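Indley two-arm tabletop set: known problems

Read this before you train on anything from the August sessions. The short version is that the success flag can't be trusted for the right arm, and we would like people to stop quoting it.

What went wrong

The right gripper kept closing past its commanded position and reporting a grasp whether or not it held anything. Drunex, who supplied the controller, called it a calibration drift. Maybe. Ji-hoon Pyo recalibrated twice and the fault came back both times, so we list the cause as unknown.

Of the 90 episodes in the release, 46 carry at least one false grasp report. Those were found by Ye-ji Ko going through the video by hand. The automatic check found 2.
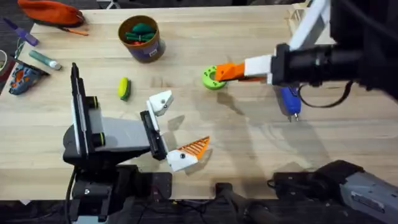

Right arm, orange finger against the green ring. Left gripper open.

A still like this one is no proof of a grasp. Contact with the ring looks much the same in good and bad episodes, and the logged finger width doesn't settle it either.

Safety

In episode 57 the right arm kept pushing down after the stop command. Seung-woo Chae cut the power. We have not reproduced it, and a quiet log since then doesn't convince us it is fixed. Do not replay that trajectory on hardware.

Labels

grasp_auto: from the controller. Ignore for the right arm.
grasp_hand: from video review, one reviewer, no second pass.
stop_event: set by the operator, sometimes late.

Left arm labels have not been reviewed. Absence of complaints is all we have there.

Corrections go to Sang-wook Seo, with the episode number.

Last edited Apr 30, 2022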